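Site visit notes: Drorkham, training floor and offices

The Drorkham building dates from 1858 and was a grain store before it was divided into offices. Grondex took over the upper floor in 2000 and now uses it for training and small office work. The visit covered the entrance, the main room, two side rooms and the service closet. It took place in September and began at 8:30 in the morning, before the floor got busy.

Access is by the east stair. There is an elevator, but it stops one level short and the last flight has to be walked. Visitors sign in at a shelf by the door and are given a paper badge. Coats go on hooks in the corridor.

Chathurika Mridha manages the floor and led the tour. She started with the fit-out, which was done by Pramanik in two stages. The first stage dealt with wiring, heating and ceilings. The second added the desks and wall storage. The two stages were separated by a gap of several years, and the drawings for the first were never updated. Anyone planning work on the circuits is advised to trace them on site.

The main room has a wooden floor, refinished during the second stage. The original boards were kept where they were sound. Replacement boards came from a different mill and are slightly thinner, so they were packed with strips to bring them level. The finish is a hard oil, renewed once a year along the walking routes and less often under the desks.

Overhead, the concrete is painted white and left exposed. Pramanik had offered a suspended ceiling, but it would have cost too much height. Lighting is fluorescent, in rectangular fittings. Grondex has priced a change to LED panels from Brolteck and is waiting for the present tubes to reach the end of their life.

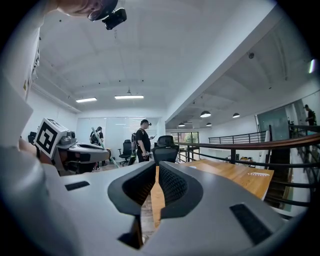
Main room, with the painted ceiling and rectangular light fittings.

Switching is by zone. The lights on the window side can be turned off separately, and usually are until mid-afternoon in summer. Light levels at desk height were measured after the second stage and again last winter. The second set of readings was lower, mostly from aging tubes. Cleaning the fittings recovered part of the loss.

Sound is the weaker point of the room. Hard surfaces above and below give a long echo when there are few people in it. Speech from one end carries to the other and arrives blurred. Felt panels have been tried on the rear wall with a modest result. A heavier type is being considered, to be fixed with battens so that the wall behind can still be inspected.

The two side rooms are smaller and quieter. One is booked for calls and the other holds spare chairs and paper records. Both are heated from the main circuit, with no separate control. The call room gets warm after an hour with the door closed, and a vent in the door is on the repair list.

The service closet is the best-documented part of the floor. Every breaker is labeled, and a printed schedule hangs inside the door. The floor is rated for up to 113 people, although the fire plan assumes a lower number while the west stair is under repair.

The tour ended in the corridor at 11:15. Further visits can be arranged through the front desk, in groups of no more than 12. Flat shoes are recommended for the last flight of stairs, where the treads are worn.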